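Drying washing indoors without the musty smell

Posted 2020-03-05 in Laundry and linen

Most complaints about musty washing come in between December and the end of spring, when nothing can go out on the line and every radiator has a shirt on it. The smell comes from clothes staying damp too long. Shorten the drying time and it mostly goes away, whatever detergent you use.

Start with the spin. If your machine offers a second spin, run it. A cotton load that has been spun twice comes out noticeably lighter, and that is water you don't have to get rid of in the flat. Take the load out as soon as the machine stops. Clothes left in a closed drum overnight need washing again.

Shake each piece hard before it goes on the rack. Hold T-shirts by the shoulders and snap them downwards, then smooth the side seams with your hand. Hang them from the hem, upside down, so that any peg marks end up where they get tucked in. Leave a hand's width between pieces. On my rack, an old Berkia with 5 rails each side, that means using every second rail and drying a full load in two goes.
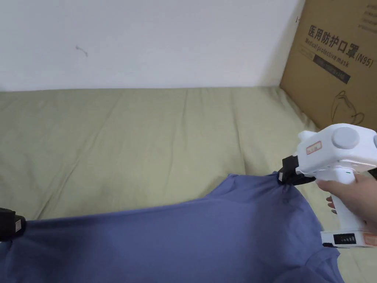
Arne Oltmanns writes that he gave up on pegs years ago and puts all his shirts on hangers along the shower rail, top button done up, with the bathroom fan running. He says they dry overnight and he irons almost nothing.

Hangers do work well for shirts. I wouldn't use them for knitwear, which stretches at the shoulders. Jumpers should be rolled in a dry towel, pressed with the forearms and then laid flat, and turned once the top side feels dry.

Where the rack stands matters more than people think. Keep it away from the outside wall, and don't push it into a corner. A small fan on its lowest setting, pointed along the rails, does more than turning the heating up. Open the window wide for ten minutes twice a day and close it again. A window left on the latch all day cools the wall around it, and that is where the black spots start. My hygrometer is a cheap one from Fröhlich and reads 53 per cent on an ordinary day. When it goes well above 60 I air the room again.

Fold only when the thick parts are dry. Check the collar, the underarm seams and the waistband, and hold them against your cheek if you aren't sure, as fingers are poor at telling cold from damp.
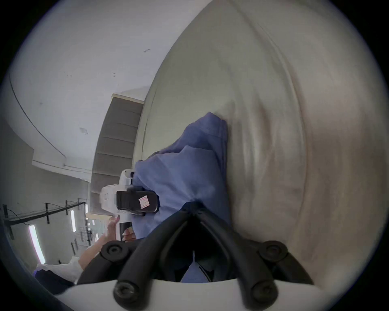 Jeans are the worst for this. Turn them inside out with the pockets pulled through, and give them half a day longer than seems necessary. Towels come next. Don't fold a towel in half over a rail – hang it by one short end, or across two rails with a gap beneath.

Bed linen takes up the whole rack, so I wash one set at a time. Fitted sheets collect water in the corners. Turn the corners out and swap the sheet round after 2 hours. If you dry linen over a door, wipe the top edge of the door first. There is always dust up there.

When you make the bed, leave the duvet turned back for a while in the mornings. The mattress takes up moisture every night and needs the air as much as the sheets do. A bed pushed tight against a cold wall should come forward a little.
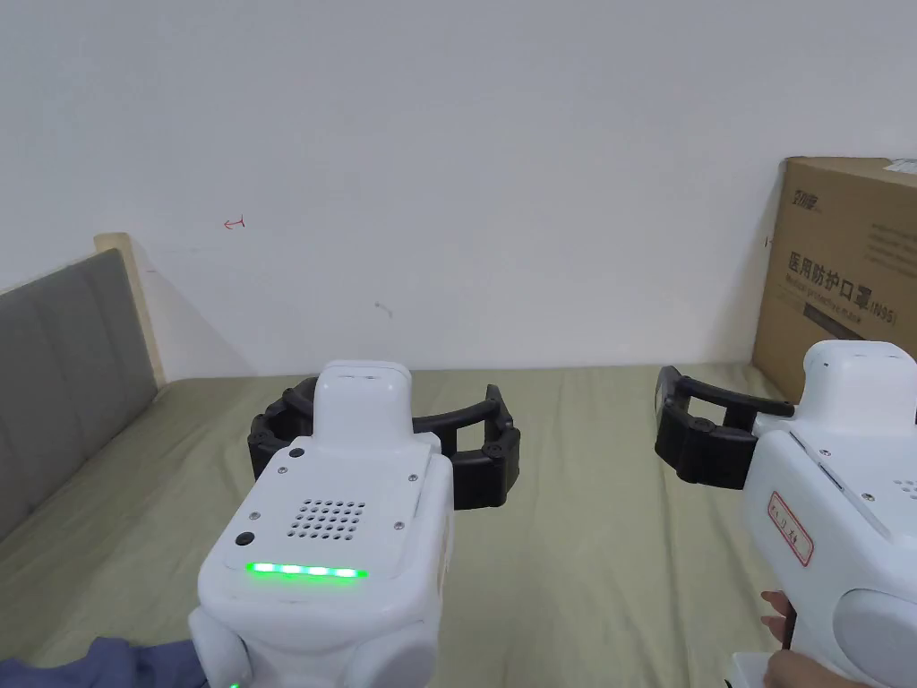 Ida Mühlbauer asks whether the same goes for a bed with a slatted base, and adds that hers stood against a north wall for 4 winters before she found mould on the back of the mattress.

It does, Ida. Slats help with air from underneath but do nothing for the side that touches the wall. Stand the mattress on its edge for an afternoon when you change the sheets, and keep the space under the bed clear if you can. Storage boxes packed in under the slats undo most of the benefit.

For clothes that already smell, wash them again at 60 if the label allows it, with no softener. Softener leaves a film on the fibres and towels soak up less with every wash. Then run the empty machine hot, clean the rubber seal and leave the door ajar.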